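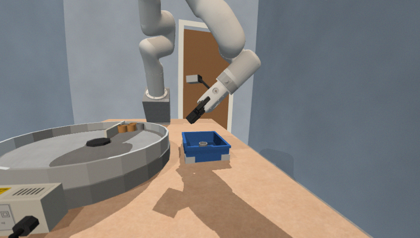
An afternoon at the open day of Mayrhofer

In April I took the early bus to visit the open day at Mayrhofer, a company that makes small turned parts for pumps and fittings. My neighbor has a niece in the training workshop there, and she had given me the invitation. I worked 22 years in a packing department, so I am curious about anything that picks up a thing and puts it down again.

The part I wanted to see was the new sorting cell. It is not in the production hall yet. What they have now is the simulation, and they showed it to us on a big screen in the training room. The cell was planned on the computer with a software called Vedura, down to the door in the back wall. I had expected something like a cartoon, but there were even the small bolts around the base of the arm and the ventilation slots on the electrical box.

The presentation was made by Waltraud Ortner, who is responsible for the project. She speaks quietly and does not hurry. She told us that the real cell will come in the fall and that until then the arm must do its mistakes on the screen, where a mistake costs only some minutes of computer time.

The task is easy to explain. Parts lie in a round gray tray, the arm takes one with its black gripper, carries it over the table and lets it go above a small blue bin. When I took my seat there was already one gray ring lying in the bin, and the gripper was hanging over it with nothing in its fingers. Three more parts were standing in the tray near the back, two orange ones and a gray one. The colors mean different types. For the first version every type goes into the same bin, and later there will be a second bin for the orange parts.

Mrs. Ortner said they let the simulation do 1,000 runs during one night, and in the morning they look only at the runs that went wrong. In each run the parts start from a little different position. In the first night nearly 400 runs were failures. I found this number terrible, but she was quite content with it, and she had sorted the failures into groups. The biggest group was parts standing too close to the wall of the tray. The gripper needs space for its fingers on both sides, and if the wall is there, it has no space. I remember the same problem with human hands and deep cartons!

A man in the first row asked why they don't simply use a bigger tray. She answered that the tray comes from another supplier, Fatard, and that its size is already fixed in the contract. So they changed the angle of the wrist instead. Now the arm comes in tilted when a part is near the side. We saw this movement two times, once in normal speed and once slowly, and the slow one I liked very much — it looked like somebody who reaches for the last cookie in a jar.

I asked my own question also, although I had practiced it in my head for too long and it came out crooked. I wanted to know if the shadows in the simulation are important or only for beauty. She said they are important. The later cell will use a camera to find the parts, and a dark shadow over the tray can hide an edge from it. For this reason they move the light in the simulation and make it stronger and weaker, and the program must manage with all of it. There is a wide shadow in front of the blue bin which I had taken for a stain on the table.

After the presentation we could go to two computers and try to steer the arm ourselves. I was slow. The arm has many joints, and when I wanted to go only down, the elbow went somewhere to the side. A boy of maybe ten years, who stood in line behind me, needed one minute to bring a part into the bin. I needed much longer, and my part fell on the table next to it. The girl from the training workshop pressed a key and everything was back at the start.

In the hall there was coffee, and a table with leaflets from Clirnura, the company that will build the real cell. I took one home, but it is mostly about financing. The production itself was standing still for the visitors, only one lathe was running behind glass.

The next open day is planned when the cell is working. I have written my name on the list, and I asked them to send the invitation by normal mail.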